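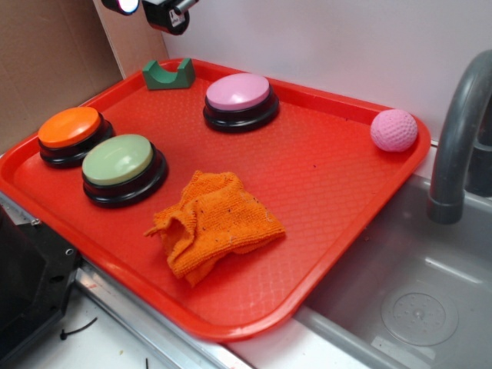
Besuch in der Musterküche und im Reinigungsraum von Jornley, 18. Juni

Der Rundgang begann im Erdgeschoss, wo Jornley Materialien für die Gemeinschaftsverpflegung und für Tagesstätten aufbereitet. Das Haus verleiht Sortier- und Spielsätze an Einrichtungen der Region, nimmt sie nach Ablauf der Leihfrist zurück und prüft sie vor der erneuten Ausgabe. Im Bestand sind 3253 Einzelteile, verteilt auf 129 Sätze. Die Führung übernahm Solange Coste, zuständig für den Rücklauf.

Die Arbeitsplätze sind einheitlich aufgebaut: Arbeitsplatte, eingelassenes graues Kunststoffbecken mit rundem Siebablauf, darüber ein grauer, gebogener Hahn mit nach unten gerichtetem Auslauf. Als Träger für die Teile dienen Kantinentabletts aus Kunststoff mit hochgezogenem, gerundetem Rand und feiner Rautenstruktur. Die Struktur hält runde Teile nur begrenzt, der Rand verhindert das Abrollen. Ein Tablett lag schräg auf der Platte und ragte mit dem rechten Ende über das Becken.

Zur Prüfung steht je Tablett ein kleiner Satz an. Auf dem rotorangen Tablett lagen drei große Drucktaster mit gewölbter Kappe in Orange, Blassgrün und Hellrosa, jeweils auf schwarzem rundem Sockel, dazu ein rosa Ball mit Dellen in der Oberfläche nach Art eines Golfballs und ein kleiner dunkelgrüner Block mit U-förmiger Aussparung. Coste führt Blöcke dieser Form in der Bestandsliste als Auflage.

Die Taster werden laut Arbeitsanweisung ausschließlich gewischt — Eintauchen ist untersagt, der Sockel ist nicht abgedichtet. Bälle und Blöcke dürfen unter fließendes Wasser. Für beides sind Mikrofasertücher vorgesehen. Das orange Tuch auf dem Tablett trug dunkle Fusseln und Partikel; auf der faserigen Oberfläche fallen sie sofort auf. Nach Angabe von Coste halten die Tücher von Prulteo einige 400 Waschgänge, die früher verwendeten von Howells fransten deutlich eher aus. Eigene Messwerte dazu lagen nicht vor.

Im Nebenraum folgt die Trocknung auf Gittern. Die Verweilzeit beträgt 20 Minuten, danach wird jeder Taster von Hand ausgelöst und auf Rückstellung geprüft. Klemmende Kappen gehen in die Werkstatt. Die Etiketten druckt ein Gerät von Bolter, das am Besuchstag außer Betrieb war; beschriftet wurde mit Filzstift.

Offen blieb die Frage nach der Ersatzteilversorgung. Kappen sind einzeln erhältlich, Sockel nur mit Taster. Der nächste Besuchstermin ist für Oktober vorgesehen, Anmeldung am Empfang.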